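How a Robot Learns to Pick Things Up
A Wevanow Young Readers page about machines that work 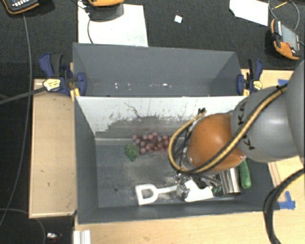 Picking up a grape is easy for you. You look at it, reach out, and close your fingers. You don't have to think about how hard to squeeze. A robot has to be taught every part of that job, and one way to teach it is to give it a lot of practice.

A company named Nudingate sells a service that does this. It is called Bandier. If another company has a robot that needs to get better at grabbing things, it can pay for time on Bandier. The people at Nudingate set up an arm, put objects in a bin, and let the arm practice.

What does the robot practice on?

Mostly toys and small household things. Toy food is useful. A toy cucumber is long, so the robot has to decide whether to grab it in the middle or near one end. A bunch of toy grapes is bumpy all over. A toy shovel has a wide blade, a thin shaft, and an open handle, so there are several places to hold it. A shiny metal cylinder is hard in a different way. Light bounces off it, and that can confuse a robot that uses a camera to see.

The set of objects is called Botha. It has 312 objects in it, and the workers change which ones go in the bin. If the robot always saw the same toys, it might get good at those toys and nothing else.

What does the arm do?

A robot arm has joints, like your shoulder, elbow, and wrist. Each joint has a motor that makes it turn. At the end of the arm is a gripper, the part that does the job of a hand. Wires carry power and messages to the gripper. They have to be long enough to let the arm bend, so they often hang in loops.

Each try goes in 4 steps:

1. The camera takes a picture of the bin.
2. The computer picks a spot to grab.
3. The arm moves down and the gripper closes.
4. The arm lifts, and the computer checks whether the gripper is holding anything.

Then it starts over. The computer saves what happened, even when the gripper comes up with nothing. A miss is useful information too.

How many tries does it take?

The smallest package Nudingate sells is 624 tries. The next one is more than 2000. That may sound like a lot, but think how many times a baby drops a spoon before learning to eat with it.

Why use a bin?

Things roll. If the objects were on a flat table, some of them would end up on the floor, and a person would have to keep picking them up. The walls of a bin keep everything where the arm can reach. Walls also make the job harder. An object pushed against a wall leaves less room for the gripper to fit around it.

The bin has to stay in one place. If it slides, the robot's measurements will be wrong. Clamps can hold it still. You may have seen clamps like these in a workshop, holding two pieces of wood together while the glue dries.

Is it safe?

A robot arm is strong and may not know that you are near it. People who work with one learn where to stand and how to stop it fast. If you visit a place with a robot arm, stay where the adults tell you to and keep your hands away from the bin.

Try it yourself

Put a few small things in a shoebox. Pick them up with kitchen tongs, using one hand. Now close one eye and try again. Which object was the hardest? Where did you have to hold it? Write down each try, with a check mark if you lifted the object and an X if you didn't.

Words to know

Gripper: the part of a robot that holds things.
Joint: a place where an arm can bend or turn.
Clamp: a tool that squeezes things together so they stay put.

Page updated December 24, 2024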